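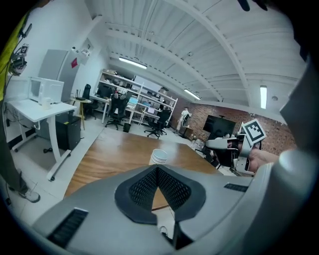 Re: [ulstead-sweetpeas] Fall sowing, is it worth it?
From: Huệ Mạch
5 replies · 57 views · Share

On November 15, 2025, Irena Marciniak wrote:

> Hi all,
>
> First post, be gentle. I've grown sweet peas twice now, both
> times sown in spring, and both times they flowered for maybe
> three weeks and then went brown from the bottom up as soon as
> the heat came. My neighbor says I should be sowing now and
> keeping the seedlings going all winter. I have an unheated
> porch that faces east and gets down near freezing but I don't
> think much below.
>
> Questions: do I soak the seed or not? The packet says yes, the
> book I got from the library says absolutely not. What do people
> sow in? I don't have any of those long root pots and I'd like
> not to buy a lot of plastic. And when do I pinch them?
>
> The seed is Skavdale Mixed and some I saved myself off a dark
> purple one whose name I've lost.
>
> Thanks,
> Irena

Hi Irena, and welcome! Your neighbor is right and you should bring them a bunch in May.

I'm up the hill at 828 feet, so a bit colder than most of Ulstead, and I've sown in the fall for as long as I've been on this list. The spring ones always got caught by the heat for me too. They spend all their time getting tall and then it's 85 degrees and they give up. The fall ones sit there all winter looking like nothing, three inches of sulky green, and you wonder why you bothered, but they're busy making roots. Then around the end of March they just go. I had mine flowering almost a month before Müzeyyen's spring-sown row the one year we compared, and hers is the better garden by a mile (she'll deny it).

An unheated east porch sounds great. I'd worry more about it getting too warm on a sunny day than too cold at night. If they get leggy and pale and flop over each other, they want to be cooler and brighter, so open a window or shove them right up against the glass. Mine have been frozen stiff at breakfast and perfectly fine by lunch. What they hate is being thawed out fast, so if you come down and find them crunchy, leave them alone and don't be nice to them.

Soaking. Oh boy. You're going to get a different answer from every person on here, and there was a thread in August that went on so long I muted it. I don't soak. I used to, overnight in a saucer, and I lost more to rot than I ever did to hard seed. Some of the really dark-seeded ones can be stubborn, and for those I rub each seed once on a bit of sandpaper on the side away from the little scar. Your saved purple ones might want that. Skavdale Mixed I've never had to do anything to, it comes up like grass. Þröstur soaks everything and gets lovely results, so you'll hear from him!

On what to sow in, you really don't need the root pots. I had a set from Rashidi's and they were good, but they cracked after a few winters and I never replaced them. Sweet peas want depth more than width, and pretty much anything tall and narrow that you can poke a hole in will do. Toilet paper tubes are the classic. I find they go furry by January and fall apart when I try to pick them up, though plenty of people swear by them.

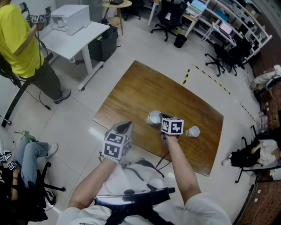 My own choice these days is the paper cup, two seeds to a cup, on opposite sides. They hold together longer than the tubes and I can write on them, and that alone would sell me given how many labels I've lost to the wind. Any ordinary white paper cup will do, like the ones tipped over on the table in the picture, one on each side of that right-hand gripper. Poke three or four holes in the bottom with a skewer before you fill it. Do it from the inside pushing out, otherwise you squash the base up and water sits in the corners. I stand mine in an old roasting pan, packed in snugly, because a lone cup of damp compost with a plant in it will go over the second a cat walks by. Come spring I don't try to slide the plant out. I tear down one side and peel the whole thing off. Don't plant it cup and all, I tried that and dug one up in July with the cup still sitting there in one piece and the roots going round and round inside it.

If the only cups you've got are short, use them anyway and just pot on once, in February or so. The roots hit the bottom much faster than you'd think from looking at the top.

For compost I use whatever multipurpose is cheap, with a couple of handfuls of grit or perlite in it. Fill to a half inch from the top, water it, let it drain, then push the seeds down to your first knuckle. Then don't water again until you see green. I mean it. This is where most people lose them, me included. They've got enough to be going on with.

And MICE. I should have started with mice. If there's any way for a mouse to get onto that porch it will find your seeds in one night and eat every single one, leaving a neat little hole in each cup so you know exactly what happened. I lay a piece of hardware cloth over the pan and put a brick on each end until the shoots are up a couple of inches, after that they seem to lose interest. Hạnh keeps hers in the kitchen until they sprout and then moves them out the same day, and that works too as long as you don't forget. Leave them in the warm for a week and you'll have spaghetti.

Pinching: when there are two or three pairs of proper leaves, nip the top out just above a pair. Fingernails are fine. It feels mean. Sometimes they'll have started a side shoot low down already without being asked, and then I just take the main stem back to that. If you're growing for long stems on cordons you'd do it differently and take off all but the strongest shoot later, but I'm a big messy tripod person and I want as many flowers as I can get to stick in jars, so I only pinch the once.

As for going brown from the bottom, some of that is just heat, but it could be they were dry at the roots too. Before I plant out I dig a trench and line it with wet newspaper and kitchen scraps and whatever else is lying around, and I mulch thickly afterward. And pick, pick, pick. If you let even a few pods set, the plant figures it's done for the year. I pick every other day in June and leave bunches on people's steps.

About the purple one with no name, what's the scent like? Is it two shades or the same color all through? If the top petal is more of a maroon and the lower ones are violet, I have a guess, but I don't want to say and be wrong in front of Þröstur. Post a photo when it blooms. And do keep your saved seed separate from the packet seed, in case it comes up as something else.

I've got extra seed of a pale lavender one if you want to trade a few of the purple. It's not a fancy variety, the stems are on the short side, but it smells up the whole kitchen and it keeps going later than anything else I grow. Send me your address off-list and I'll put some in an envelope.

Good luck with the mice!

Huệ

5 replies · 57 views · Share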